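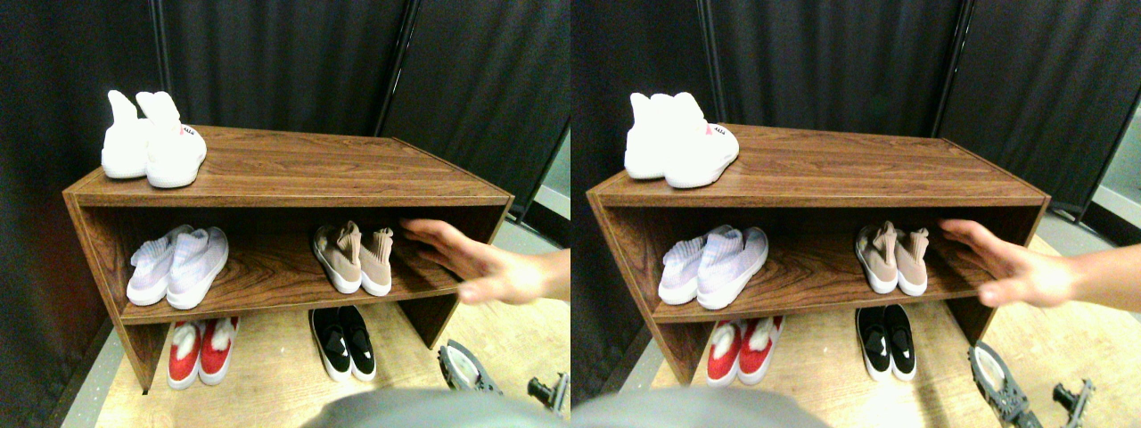
Pairs of shoes on a low rack, with black curtains behind.

Hanne Bundgaard has spent most of the past 11 weeks answering the same question, and she would like to be done with it. The actress left the hospital drama Zeltetine in May, three episodes before the end of its run, and viewers have been guessing at the reason ever since.

"There was no row," she says. "I read that I'd thrown a script at someone. I've never thrown a script. I had a contract, it ended, and the filming ran over."

We meet in the café below her agent's office, where she orders tea and lets it go cold. She played Sister Mendoza for 117 episodes, and says she was told the character would be written out long before the press heard about it.

"They offered me a few more days and I couldn't do them. I'd already said yes to Vulon. If I'd stayed, another cast would have been sitting about waiting for me, and that isn't fair on anyone."

Vulon, a film about two sisters running a ferry, is her first lead role. She spent part of the spring learning to steer, which she describes as dull and then frightening. Her co-stars were patient — more patient than the ferry crew, she adds.

She read some of the comments when the news broke, then stopped. One petition asking for her return had 1,562 names on it, and a cousin rang to admit that hers was among them.

"That was kind. I did tell her it wouldn't work."

Asked whether she still speaks to the old cast, she says they have a group chat and that it is mostly about parking. She watched the final episode at home with her mother, who asked questions all the way through.

There has been talk of a one-off special next year. Bundgaard says she has heard the same talk and has not seen a script. She would read one if it came.

For now she is rehearsing Esel, a stage comedy in which she plays a landlady with nearly all the best lines. She has not been on stage since drama school and is sleeping badly.

"I know the first half," she says. "The second half I know if someone else starts it."

Esel opens next month. Vulon does not have a release date yet.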